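작업 책상을 비웠다

10월 들어서 계속 미루던 책상 정리를 했다. 흰 상판 책상인데, 산 지 2년이 되는 동안 상판이 다 보인 날이 며칠 안 되는 것 같다. 포장할 것, 포장하다 만 것, 영수증, 테이프가 늘 올라가 있었다. 집에서 소품을 조금씩 팔다 보니 책상이 작업대가 되고, 작업대가 창고가 됐다.

아침 먹고 시작했다. 처음에는 종류별로 나눠 가며 치우려고 했는데 한 시간이 지나도 줄어드는 느낌이 없어서 방법을 바꿨다. 일단 전부 바닥에 내렸다. 방문이 반밖에 안 열릴 정도로 쌓였다. 그다음 쓰는 것만 다시 올리기로 했다.

버린 것부터 적는다. 다 쓴 테이프 심, 안 나오는 펜, 주소를 잘못 뽑은 송장 스티커, 언제 받았는지 모르는 사은품 메모지. 송장 스티커는 주소가 찍혀 있어서 가위로 잘라 버렸다. 이게 제일 오래 걸렸다. 파르누레티(Parnuretti)에서 산 리본은 300미터짜리 한 롤인데 반도 못 썼다. 색이 생각보다 누렇게 와서 손이 안 갔다. 버리기는 아까워서 옷장 위 상자로 보냈다. 내년에도 안 쓰면 그때는 버린다.

남긴 것은 가위, 칼, 자, 폭이 다른 테이프 두 가지, 얇은 포장지. 트렐몬트(Trellmont) 종이 봉투도 남겼다. 작은 봉투는 금방 떨어지는데 큰 봉투는 거의 그대로다. 다음에 주문할 때는 작은 것만 시켜야겠다.

문제는 남긴 것을 어디에 두느냐였다. 서랍장을 하나 살까 하고 헤비에르(Hevier) 것을 며칠 들여다봤는데 책상 밑에 넣으면 무릎이 닿을 것 같았다. 결국 안 샀다. 집에 있는 수납 용품을 책상 안쪽 양옆에 두고 가운데를 비우는 쪽으로 정했다. 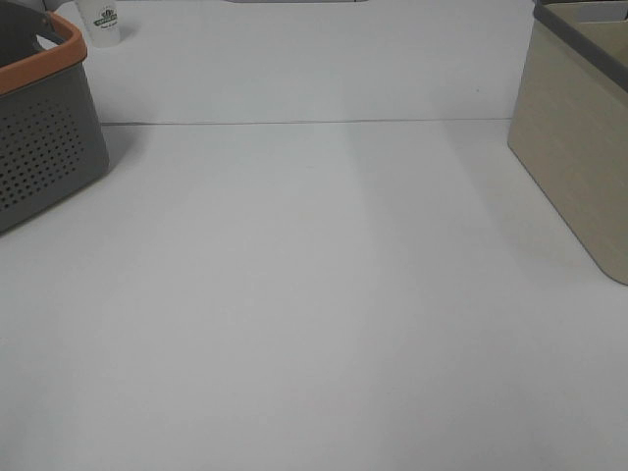 왼쪽에 둔 회색 바구니는 원래 욕실에서 쓰려고 산 것이다. 테두리가 주황색이라 욕실에 안 어울려서 베란다에 한참 있었다. 동네 생활용품점에서 2000원 주고 샀다. 옆면에 동그란 구멍이 뚫려 있어서 자잘한 것을 담으면 빠지지 않을까 싶었는데, 클립 같은 것만 따로 봉지에 넣으면 별 문제는 없을 것 같다. 자주 쓰는 물건은 오른쪽에 두기로 했다. 오른손잡이라 그쪽이 편하다.

가운데를 비우니까 포장할 때 종이를 완전히 펼 수 있다. 그동안은 반쯤 접은 채로 재단을 해서 끝이 자꾸 삐뚤어졌다. 포장 솜씨 문제라고 생각했는데 자리가 좁은 탓도 컸던 모양이다. 오후에 밀린 주문 몇 개를 싸 봤더니 평소보다 빨리 끝났다.

상판은 물걸레로 한 번, 마른걸레로 한 번 닦았다. 테이프 자국은 물로는 안 지워져서 스티커 제거제를 썼다. 냄새가 꽤 나서 창문을 열어 두었다. 칼자국 몇 줄은 어쩔 수 없고, 앞으로는 재단 매트를 깔고 자를 생각이다. 매트는 음템부(Mthembu)라는 데서 나온 게 얇고 잘 말린다고 해서 장바구니에 넣어 두었다. 배송비가 붙어서 아직 결제는 안 했다.

정리하다가 예전에 쓰던 자물쇠 번호를 적은 쪽지도 나왔다. 3411. 작년에 창고 자물쇠를 못 열어서 새로 산 적이 있는데 그 번호다. 자물쇠는 이미 버렸으니 쪽지도 버렸다.

앞으로 지킬 것 몇 가지를 정했다. 우선 책상 가운데에는 작업 중인 것만 둔다. 영수증은 그날 바로 봉투에 넣는다. 마시던 컵은 작업하는 자리에서 멀리 둔다. 지난번에 포장지 위에 커피를 쏟아서 한 묶음을 통째로 버린 적이 있다. 제일 안 지켜질 것 같은 건 영수증이다.

바닥에 내려놓은 것 중에 아직 자리를 못 정한 게 한 상자 남았다. 대부분 색종이와 자투리 천이다. 일단 의자 뒤로 밀어 두었고, 이달 안에 다시 열어 볼 예정이다. 다음은 옷장 위 상자들 차례인데 리본까지 올라가서 더 무거워졌다.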